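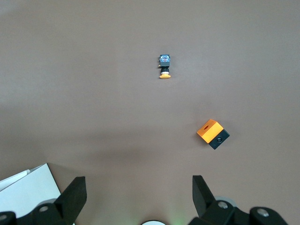
Local Business

Benkirane opens spare parts counter in Histthorpe

Benkirane, the electrical supply firm, has opened a walk-in counter for used and surplus control parts at its Grurneck Road building in Histthorpe. The counter stocks push-button switches, housings, indicator lamps and other small pieces taken from retired shop equipment.

Yellow mushroom-head push buttons are among the first items on sale, along with a bin of small blocks and fittings sold singly. Prices start at $3, and the company says it has up to 3,000 parts sorted so far. Another 200 are waiting to be checked before they go on the shelves.

Most of the stock came from the Dromavwood furniture plant, which closed its finishing line last winter. Benkirane bought the control panels from that line and took them apart over the summer — a job that ran longer than planned, as many of the older switches had no paperwork with them.

Customers may bring in a worn part and have it matched at the counter. Staff test each switch for continuity before it is sold, but used parts carry no warranty and cannot be returned once they have been wired in. Emergency stop buttons are sold for bench and hobby use only.

The counter is at 309 Grurneck Road, through the side entrance. It opens at 8 a.m. and closes at 4 p.m. Larger orders still go through the main office. A second batch of parts, mostly relays and terminal blocks, is due on the shelves in October.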